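Section 4: First rinse and soak

Okay, your Grirken sprouting jar is out of the box, the lid screws on and the stand isn't wobbling. Now for the fun part! I've been growing sprouts on my kitchen counter for years and I wrote this guide the way I'd talk you through it if you were standing next to me, so skip ahead if you already know your mung beans from your lentils.

1. Wash the jar, the mesh lid and the drip tray in warm soapy water. Rinse them well (soap taste hangs on in that mesh like you wouldn't believe).

2. Measure out 4 tablespoons of seed. I know it looks like a sad little puddle at the bottom of the jar. Leave it alone – it will grow.

3. Pick through the seed and toss anything cracked, shriveled or stony.

Note: Use seed sold for sprouting. Garden seed is often treated, and you don't want to eat that.
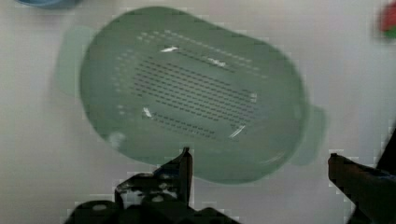 Big beans get their own routine. Chickpeas and whole dried peas carry a lot of dust, and the mesh lid clogs if you try to wash them in the jar, so I do the first rinse outside it. Any plastic colander will do the job, and I like an oval one with flat tabs at the ends, like my pale green one, as it gives me something to grab when my hands are wet. Run cold water through until it comes out clear, then tip the beans into the jar.

Caution: Don't rinse alfalfa or clover this way. Those seeds will go straight through the holes and down your drain. Use the mesh lid for anything small.

4. Fill the jar with cool water to the upper line and screw on the mesh lid.

5. Soak overnight, out of the sun. Small seeds are happy with 6 hours.

6. Pour the water out through the mesh, fill again, swirl, and pour that out too.

7. Set the jar upside down at an angle on the stand with the drip tray under it. Rinse and drain again every morning and every evening.

Note: If your kitchen is cold (mine is miserable in December), expect an extra day before you see tails. My neighbor Struan Cruickshank keeps his jar on top of the fridge and swears by it.

Caution: If the sprouts smell sour or feel slimy, throw out the whole batch, wash everything and go back to step 1.

Storage and the dry-off are in Section 5.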